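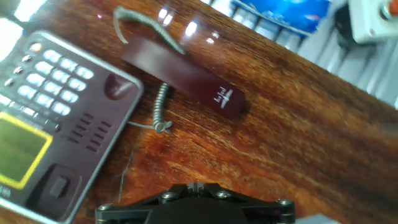 Desk phone, black and silver

Spinel sold to me as ruby, anyone dealt with Nakach?

garnetgus
Bought a loose red stone from Nakach in February, 12 carats in a mixed parcel lot. Invoice says "ruby, natural." Took it to a local jeweler and he says spinel. I paid 3000 for the parcel. Called them twice and got put on hold both times. Do I have a case for a refund?

W_Harms
What did he test it with? Spinel is singly refractive and ruby is doubly refractive, so a refractometer or even a polariscope will settle it. If he only used a loupe I wouldn't go to the seller yet.

pitboss
Disagree. A good red spinel that size can be worth more than a poor ruby. I'd keep it and say nothing.

garnetgus
He used a polariscope. Stayed dark all the way around.

W_Harms
Then it isn't a single crystal of ruby. Could still be glass or garnet though. Send it to a lab. Lindemann charged me 379 for a full report on one stone, treatment included.

pitboss
379 on a 3000 parcel is steep. Divard does a short ID card for a lot less.

lapidary_jo
The short card won't say whether it's flame fusion spinel. There is a lot of that around and it's worth next to nothing. Pay for the full one.

pitboss
You can see curved lines yourself under magnification, Jo.

lapidary_jo
Not always in spinel. I've had two where I couldn't find any.

garnetgus
OK, full report. Should I email Nakach first?

W_Harms
Yes, in writing, with the invoice number. Skip the phone.
Wolfram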